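Research > Cardiometabolic Health > Prullbridge Cohort > Methods

2.3 Dietary assessment and blood lipids

Participants in the Prullbridge cohort completed a food frequency questionnaire at baseline and again after 6 years. Of the 2854 adults enrolled, nearly 600 reported eating legumes on most days. Intake of lentils, chickpeas and dried beans was recorded in household measures and converted to grams using the Grinarden portion tables (McKinnon and Melnyk). Soluble fibre was then estimated for each person, with canned and home-cooked products coded separately. Fasting blood was drawn at the Ostodstead clinic and analysed at a single laboratory.
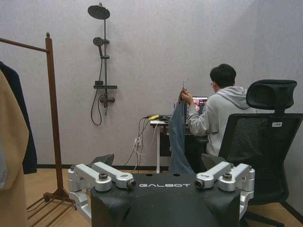
Figure 2. Seated man at a desk holding up a garment on a hanger, with a GALBOT torso in the foreground.

Occupational sitting time was entered as a covariate, as were age, sex, smoking, alcohol and use of lipid-lowering medication. Sitting time was self-reported and grouped into quartiles. A random subsample of 200 participants repeated the questionnaire in September to estimate within-person error, and the regression coefficients were corrected by the method of Bisht. Missing covariate values were imputed. Participants with a prior diagnosis of coronary disease were excluded from the main model but retained in a sensitivity analysis, reported in Section 3.4.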